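Weleo Home Stock System
Set-up guide, section 4: Sorting, labelling and storing small goods

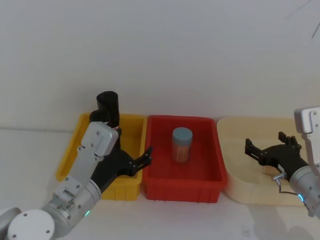

Section 4 covers the first sort of your household goods, the printing of shelf labels and the routine for keeping the Weleo stock list up to date. It assumes you have already put up the Pellero shelving as set out in section 3 and that the label printer is charged. Read the whole section through before you begin. Each open bin stands for one group of goods, and the group takes its name from the colour of the plastic, so that a yellow bin and a red bin placed side by side hold two separate groups and should never share a label. If you have bins of another make you can still use the system, provided that each one is a single plain colour and has an open top.

4.1 Before you start

You will need:

The label printer and one roll of labels
The stock list booklet, or the Weleo app if you prefer to use a phone
A pencil
A dry cloth
Enough table space to lay out one cupboard's worth of goods
A bag for rubbish and a box for things you mean to give away

Set aside an afternoon for the first sort. A larger kitchen or a garage may need two. Do one cupboard at a time and finish it, labels and all, before you open the next.

CAUTION: Do not store bleach, oven cleaner, white spirit or any other harmful liquid in open bins. Keep these in their own packaging, upright, in a cupboard that children cannot reach.

4.2 Choosing your groups

A group is a set of things that you use together or buy together. Batteries, bulbs and fuses make a good group. So do candles, matches and torches. "Odds and ends" is a poor group and tends to swallow everything else.

1. Write down the things you looked for and could not find in the past month.
2. Next to each one, write the room where you would expect to find it.
3. Join up the items that share a room and a use. Each of these clusters is a group.
4. Give each group a short name of one or two words.
5. Give each group a colour. Enter the name and colour on the first page of the booklet.

Note: The booklet has space for 200 lines. If you run out, further pages can be ordered from Grurotstead under part number 594.

Note: Two groups may have the same colour if they are kept in different rooms. The room name is printed on the label along with the group name, so the system will not confuse them.

If someone in the house cannot easily tell colours apart, use the large-print label setting (see 4.5) and put a label on the front and on both ends of every bin.

4.3 The first sort

1. Empty one cupboard or drawer on to the table.
2. Wipe the shelf and leave it to dry while you work.
3. Put anything broken, leaking or out of date straight into the rubbish bag. Batteries, paint and medicines must be kept apart and taken to a proper collection point.
4. Put anything you no longer want into the giveaway box.
5. Place what is left into the bins by group. Do not worry yet about neatness.
6. If an item fits no group, leave it on the table until the end. When the cupboard is finished, look at what remains. Either start a new group or find the nearest match.
7. Stand tall items such as tins, tubes and flasks upright at the back of the bin. Put short items in front of them.
8. Lay flat items, such as packets and envelopes, on their long edge so that the names can be read from above.

An item that stands higher than the rim is allowed, as long as the shelf above clears it by the width of two fingers. If it does not, move the shelf up one peg as shown in section 3.

CAUTION: Do not stack open bins on top of one another. They have no locking edge and the upper bin can slide off.

CAUTION: The Pellero wall shelf must not be loaded until the wall plugs have been tested. See 3.6.

4.4 Weight and placing

Heavy groups belong low down. Tools, tins and full bottles should go on the bottom shelf or on the floor beneath it. Paper goods, sponges, string and similar light things can go at the top.

Lift a full bin with both hands under the base. If you have to strain to lift it, split the group in two and give each half its own label, for example "Tools 1" and "Tools 2".

Leave a small gap between bins on the shelf. Bins that are packed tightly together are hard to pull out with one hand and the labels on the ends will rub off.

Do not place bins over a radiator or in direct sunlight. Bright plastics fade, and once the colours have faded the groups become hard to tell apart.

4.5 Printing labels

1. Hold down the power button on the printer until the light stays on.
2. Open the lid and drop in the roll with the loose end towards you.
3. Feed the loose end under the bar and close the lid.
4. Press FEED once. One blank label should come out. Tear it off and throw it away.
5. Type the group name. The screen shows 12 letters at a time, but longer names will print in full.
6. Press ROOM and choose the room from the list.
7. Press SIZE to change between small, medium and large print.
8. Press PRINT.
9. Peel off the backing and press the label on to a clean, dry part of the bin. Smooth it from the middle outwards.

On bins with ribbed sides the label will not grip well across the ridges. Stick it along the flat band under the rim, or use a Scanlon clip-on holder and slide the label into it. Clip-on holders can be moved from one bin to another, so they are also a good choice while you are still changing your mind about groups.

If the print is faint, clean the print bar with a dry cotton bud. Do not use water.

If the label comes out blank, the roll is in upside down. Take it out, turn it over and repeat from step 2.

If the printer shows E3, the lid is not fully shut. Press down on both corners until they click.

4.6 Filling in the stock list

Each group has one page in the booklet or one screen in the app. For each item, enter:

The name of the item
The amount you like to keep in the house
The amount at which you want to buy more
The use-by date, if there is one

Use pencil in the booklet. Amounts change, and pages filled in with pen soon become hard to read.

In the app, tap the plus sign, then type the name or scan the barcode. The app recognises many everyday barcodes. If yours is not found, type the name by hand and tap Save. The app will remember it next time. A single account can hold 3,849 items, which is more than most homes will need. When it reaches 1,143 items it will suggest splitting the list by room. You can ignore this message, although a split list opens faster on an older phone.

Note: The booklet and the app do not update each other. Choose one and keep to it.

4.7 Keeping it going

Once a week:

1. Look into each bin in the kitchen and bathroom.
2. Return anything that is in the wrong group.
3. Add low items to the shopping page.

Once a month:

1. Do the same for the other rooms.
2. Check use-by dates on anything that can spoil.
3. Replace any label that is peeling.

Twice a year, take everything out, wash the bins in warm water with a little washing-up liquid and dry them fully before refilling. June is a good time for the garage and shed, when things dry quickly outdoors. Do not put the bins in a dishwasher, as the heat can bend the rims.

When you use the last of something, mark it on the shopping page at once. Keeping the booklet on a string near the shelf makes this more likely to happen.

4.8 Sharing the system with others

Everyone who takes things out needs to know where they go back. Show each person the group page at the front of the booklet. Young children can usually match an object to a colour before they can read, so it helps to stick a small drawing next to the label on any bin they use.

If two people disagree over where an item belongs, put it where the person who uses it most would look first, and write that on the list.

To add a second person to the app, open Settings, tap Household, and enter their email address. They will be able to change amounts but will not be able to delete a group unless you tick the box marked Full Access.

4.9 Changing or removing a group

1. Empty the bin and move each item to its new group.
2. Cross out the old line in the booklet, or tap Remove Group in the app.
3. Peel off the old label. Any glue left behind can be rubbed away with a little cooking oil on a cloth, then washed with soapy water.
4. Print the new label and fix it as in 4.5.
5. Tell the rest of the household.

CAUTION: Remove Group deletes all items on that screen. Move any items you wish to keep before you tap it. Deleted items cannot be brought back.

4.10 Help and spare parts

Spare rolls, clip-on holders and booklet pages are sold singly. Quote the part number on the back cover of the booklet when you order. Broken rims are not covered by the guarantee if the bin has been stacked or washed in a machine.

Section 4 was written by Lorcan Hennessy and checked by Liam Mac Carthaigh. Last revised 18 May 2022. The instructions for step 4.5 apply to printers with a grey FEED button. If your printer has a blue button, use the folded sheet supplied in the printer box.

Continue to section 5, Sheds and outdoor storage.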